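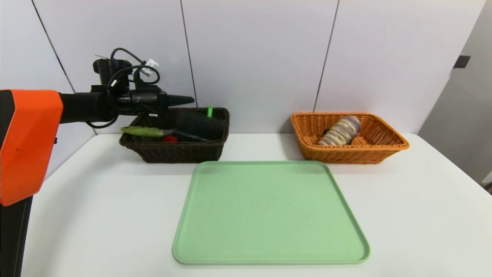
Basket weaving classes return to Arora with room for 100 learners

The weaving classes at the Stunow Craft Center are coming back in October, and this time there is room for a lot more people! The center will take 100 learners over the season, split into small evening and morning groups, and it has moved everything into the big ground-floor hall so that there is finally space to soak, sort and spread out.

Anyone who tried to get a place last spring will know why that matters. The groups filled up before the posters had even gone up on Yensuk Street, and the waiting list ran onto the back of the sheet.

Uthai Kamolrat is teaching again, which will please everybody who has sat at one of his tables. He learned from his grandmother, who made baskets for fish, for eggs, for laundry and for carrying small dogs on a bicycle, and he has been weaving for 25 years now. He still gets visibly excited about a well-turned corner.

"People come in thinking their hands are wrong for it," Kamolrat said. "Then they get four rows up and they won't stop for tea. I have to take the basket away from them so I can lock the door!"

The beginner course runs for six sessions. New weavers start with a round base and a simple over-and-under side, then move on to a rectangular basket with sloped sides, a shape that is trickier than it looks. The corners want to pull in, the long sides want to belly out, and keeping all four walls leaning at the same angle takes patience. Kamolrat lets people unpick as often as they like, and he has been known to unpick his own work right alongside them.

There is a new course this season too, and it's a lovely one. Called Plivby, after the stream where the center cuts its willow, it is for people who already have a basket or two behind them and want to learn about the material itself. The group will walk out to the beds, cut their own rods, grade them by length and bundle them for drying. Those rods won't be ready to use until well into next year (fresh willow shrinks and leaves gaps), so the group will weave with last winter's harvest in the meantime.

And what a harvest it was. The center brought in 1,153 bundles, its best cutting ever, helped along by a damp summer and by a second bed that had been struggling for years and suddenly took off. There is green, a reddish brown that deepens as it ages, and a little bit of a purple variety that the advanced weavers have already been eyeing.

Repairs are part of the program as well. On the first morning of each month, people can bring in a basket with a broken handle or a chewed rim and learn how to mend it at the table. Kamolrat says most old baskets need much less work than their owners fear. A snapped side stake can usually be replaced by sliding a new one down beside the old, and a loose rim often needs only a fresh length of lashing. Cane chair seats are welcome too, as long as the chair can be carried up the front steps.

Last year one family brought in a picnic hamper that had spent a decade in a barn. It went home with a new lid hinge and half a new base, and it was back in the park the same weekend, full of sandwiches.

The mending mornings are free, and there is no need to book. The six-session beginner course costs $18 a session with all the willow included, and tools can be borrowed. Learners should bring an old towel for their lap, a pair of garden clippers if they own some, and clothes that can stand a bit of water. Short fingernails help. Children of ten and over can join the morning groups with an adult.

Evening groups start at 6:30 and finish at 8:30, though Kamolrat's sessions have a habit of running over. Morning groups start at 10. The hall has step-free access from the parking lot side, and the tables can be raised or lowered for anyone who prefers to weave standing up, as plenty of people do once they get to the taller sides.

The season will end with an open evening where everyone's work goes on show, wobbly first attempts included. Visitors can try a few rows on a big shared basket that will be passed from table to table through the night. The last one, finished by a very mixed crowd of grandparents, teenagers and one patient bus driver, leans a good way to the left. It now lives by the front door and holds umbrellas.

Places on both courses can be booked at the Stunow front desk or by phone during opening hours. Weavers who were on the spring waiting list will get a call first, so anybody whose number has changed should let the desk know before the end of the month.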